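Feltirer 的夹爪昨晚又出事了,趁记得清楚发几条,给同样在折腾的朋友避个坑。

先说结论:力限没生效。手册上写着启动后默认限力,我就信了,信了一个多月……结果重启控制器之后这个值会悄悄变回空,界面上照样显示绿灯。绿灯!

事发经过:凌晨一点多,我在跑 Postdale 那套抓取脚本,连着 200 次的耐久测试,前面都挺顺,我还去泡了碗面。回来就听见"咔"一声,很脆的那种,左指把东西往桌面上压,电机还在使劲,电流一路往上走,软件一句话都没报。我拍了急停,大概愣了五秒才想起来去看日志(面当然坨了)。 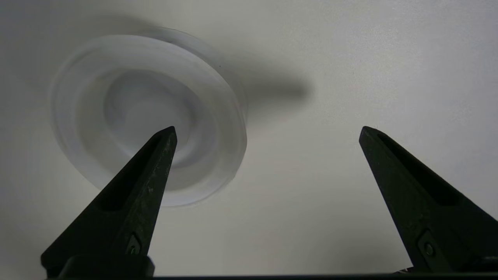

力限这个参数,我后来翻日志翻到天亮,发现它是在第二次握手的时候被覆盖掉的。驱动先写一遍,上层节点又拿自己的空配置写一遍,后写的赢。所以单独测驱动永远测不出来,一定要整套拉起来才会中招。最怕的就是碰上透明的圆东西,像这种浅色桌面上放个透明的,深度相机本来就给不准高度,指尖下探深了一点点,全靠力限兜底,偏偏兜底的没了。左指正面那些浅色划痕和小白点我现在看着都心疼,手指本体倒没裂,螺丝我也重新拧过一遍,没松。

有人可能要说,你写个看门狗不就行了。写了呀!看门狗看的是通信超时,通信好得很,它当然一声不吭。这次我加了一条:电流连续超过阈值 7 个周期就直接断使能,不等上层点头。代价是抓重一点的东西偶尔会误触发,我认了,误触发总比压坏东西强。

另外把急停按钮挪到了右手边。以前放在显示器后面,真出事的时候要绕过去够,昨晚那一下我胳膊肘还撞了桌角,现在还青着。

今天下午换了固件又试,改成慢速,2 个版本来回刷。旧版必现,新版启动时会校验一次,但是热重启依然不校验,等于只修了一半。我把复现步骤写成文档提交上去了,希望他们别只回我一句"已收到"。

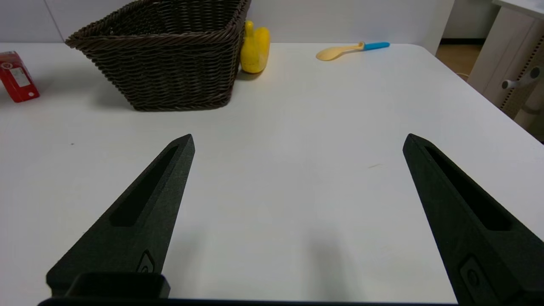
Cerance 在评论里说,他们那边遇到过一模一样的情况,最后是在启动脚本里强制回读参数,读回来的值对不上就不给上电,还提醒我别相信界面上的灯,要信寄存器里的数。

这个办法我刚加上,真的管用!冷启动、热启动、拔网线再插,各来了几轮,只要力限是空的就直接卡住不动,终端里一大片红字,看着特别安心。早该这么干的。

还有一点补充:回读要等驱动完全起来再做,我一开始读得太早,读到的是缓存里的旧值,白高兴一场。现在是等状态位翻过来再读。

脚本我整理一下,注释写得太潦草了没脸直接发。耐久测试先停着,等官方回复再继续跑。有用同款夹爪的,今天就去热重启一次,看看你的力限还在不在。

本网站使用 Cookie 以改善您的浏览体验。继续浏览即表示您同意我们的 Cookie 政策。 接受 | 管理偏好设置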